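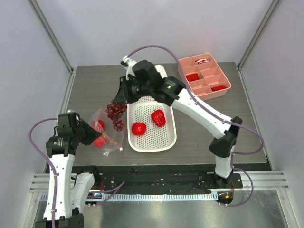 Red grapes, a clear bag with two round red fruits inside, and a white perforated basket on a gray wood-grain tabletop.

Fruit basket (perforated)

A perforated fruit basket is a shallow or medium-deep tray with holes in its bottom and usually its sides, used for holding, rinsing, draining and storing fresh fruit at home. I've been editing the kitchen pages on this wiki for a good while now and I'm still surprised we had long articles on cherry pitters and melon ballers before anybody wrote up the plain white basket that half of us have sitting next to the sink. So I'm writing it, and if you disagree with me about grapes, the talk page is open.

It goes by a lot of names. In stores you'll see it sold as a produce basket, a draining tray, a storage basket, a fridge bin (wrongly, in my view, a bin has solid walls) or just "basket, white." My grandmother called hers the sieve, even though you could have lost a blueberry through it. Hekstead, the housewares shop where I worked for two summers, had them on the tag as "utility tray w/ holes," and people walked right past them looking for a fruit basket.

Shape and material

Most are rectangular with rounded corners, and I think the rounded corners matter more than people give them credit for, because a square corner collects grape stems and that gray gunk you have to go after with a toothbrush. Plastic is the common material. You also get enameled steel, wire, bamboo and, in older kitchens, willow, but the willow ones don't like being rinsed and belong more to the article on wicker.

Holes come in three main styles. Small round holes in a grid are the most ordinary kind. Slots drain faster but let small fruit wedge itself in. Then there's the open lattice, which is really for potatoes and onions, and will leave a crosshatch pattern on a ripe peach if you leave it overnight (ask me how I know!).

White is by far the usual color. It stains. Cherries and blackberries are the worst, with beets a close rival if you're the sort of person who lets vegetables in. A soak in baking soda and warm water brings it most of the way back. I once left one out in the yard for all of July and the sun took the stain right off, but it also made the plastic brittle, and it cracked along one side when I picked it up with a melon in it.

History

I'd love to give you a tidy timeline, but I haven't found one. Baskets for fruit are as old as picking fruit, obviously, and pierced clay bowls turn up in museums all over the place. The molded plastic kind came with the general flood of plastic housewares in the twentieth century. Anything more exact than that needs a source, and I've deleted two unsourced dates from the draft of this section already.

What I can offer is local. Hilde Verbeke, who used to run the kitchen aisle at Hekstead, kept the old order books, and she let me go through them at her dining table. The first entry for a perforated tray is in a small order from a supplier called Verschueren, and by the last book they were getting 600 at a time. She remembers them mainly as the thing she had to restack every morning, since they nest so tightly that customers pull out three and give up on separating them.

Use with grapes

Grapes are what I use mine for most. A bunch sits nicely along the length of the tray, stem at one end, and you can run water through the whole thing without handling each grape. Keep the bunch whole. Grapes pulled from the stem have a tiny open wound where they were attached, and they go soft from that end first.

The big argument is whether to wash before storing or before eating. I'm firmly before eating. Grapes carry a dusty whitish coating called bloom, a natural wax, and it does a decent job of keeping them from drying out. Wash it off and the clock speeds up. My friend Karlijn Aerts washes everything the minute it's through the door, dries it on a dish towel, and puts it in the fridge still in the basket with a second towel underneath. Her grapes are fine too! But there are six people in her house and nothing lives past the second day, so I don't accept it as evidence.

If you do wash first, dry well. Shake the basket over the sink, tip it on its short side for a minute, then pat the bunch. Water hides in the middle where the grapes are packed tightest, and that's where you'll find the fuzzy one later.

Use with bagged fruit

Now, the produce bag. Round fruit like apples, plums, nectarines and tomatoes (a fruit, let's not start) tends to come home in a clear thin plastic bag with a twist tie, and a lot of people set the bag straight in the basket, tie and all. I did this for years. It defeats the holes completely. Moisture collects on the inside of the plastic, the fruit sits in it, and you have a very well ventilated tray under a very unventilated bag.

Take the fruit out. If you want to keep the bag for some reason, say you've got apples and don't want them near your other fruit, leave the neck open. Apples give off ethylene gas as they ripen, and so do peaches, pears and bananas, and it will hurry along whatever is sitting nearby. Grapes don't ripen any further once picked, but I still keep them at the opposite end of the counter from the apples, partly from habit and partly because the apples roll.

Save the twist ties. I have a jar of them in three or four colors and use them for cords, tomato stakes and closing bags of rice. I realize this is drifting. There is a separate article on twist ties, and it is better than this one.

Loading the basket

Heavy things go in first, then light things. Round fruit on the bottom in one layer, stem up for apples and stem down for tomatoes, then the grapes laid over the top or along one side where nothing presses on them. Hanneke Bosman, who wrote our article on fruit bowls, prefers to keep grapes by themselves and has told me so more than once. If you have the room for two baskets she's right. On a small counter you end up combining.

Carry a bunch by the main stem, up near the thick end, and lower it in so the narrow tip touches down first and the rest folds over after it. Dropping it in from above knocks off the loose ones, and they'll find their way under the stove. Don't fill past the rim. One of the older guides floating around says a basket should be "generously heaped," and that person never had to get it into a refrigerator.

Sizes

There's no standard. Among the ones I own or have borrowed, the longest is the Wetau, a long narrow tray meant for a fridge shelf, and the smallest is a Plolen that holds a pint of strawberries and not one berry more. The Wetau has the catalog number 1198 molded into the bottom, and I've had several messages from readers asking if that's a date or a volume. It's the catalog number. Before you buy, measure the fridge shelf with the door shelves loaded and the door closed, because the bottles stick out farther than you think.

Cleaning

Rinse after each use and do a proper wash every week or so. Hot soapy water and a bottle brush, working from the underside so the bits get pushed back out the way they came. Most of the plastic ones survive the top rack of a dishwasher, but check yours. Some warp, and a warped basket rocks on the counter forever. Let it dry upside down.

A reader, Gumaro Figueroa, sent in the tip of using a pipe cleaner for holes that have clogged with dried juice. I tried it on a basket I'd more or less given up on and cleared 73 holes before I got bored, and they came out spotless. The rest I did with the sprayer.

Other uses

Thawing frozen berries over a bowl. Draining feta. Corralling sponges under the sink (then please don't put it back into fruit service). Karlijn Van der Linden starts her seedlings in one, lined with newspaper, and says the roots do well with the air underneath. I've also seen them used for bath toys, clothespins and, at my brother's place, mail.

See also

Colander
Fruit bowl
Produce bag
Salad spinner
Twist tie
Grape scissors (stub, please help)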